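Chapter 11
Powered Bins: What Does the Lid Do for You?

Makers of household goods like to promise that a powered bin will change how a room is kept. Treat the promise with suspicion. A bin holds trash until a person carries it away, and a cord does not alter that. Before reading on, look at the floor as well as the bin. 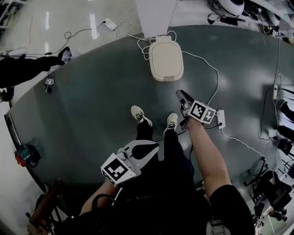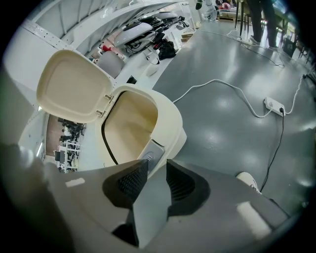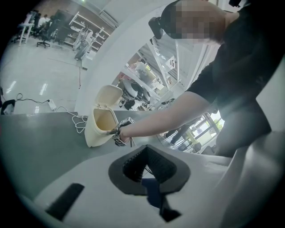

White cables on the floor, three views.

11.1 Counting the Cost of a Cord

A sales sheet from Clekwood claims its lidded model saves a household 40 minutes a month. The sheet does not say who was timed, or what they threw out. A cord also has to go somewhere. It limits where the bin can stand, and it gives the broom one more thing to catch on.

Keep these questions in mind through the Dristbridge case study on page 273:

Would a plain lid do the same job?
How far is the bin from the nearest outlet?
Who has to step over the cable?

Key terms: hinge, liner, clearance, standby power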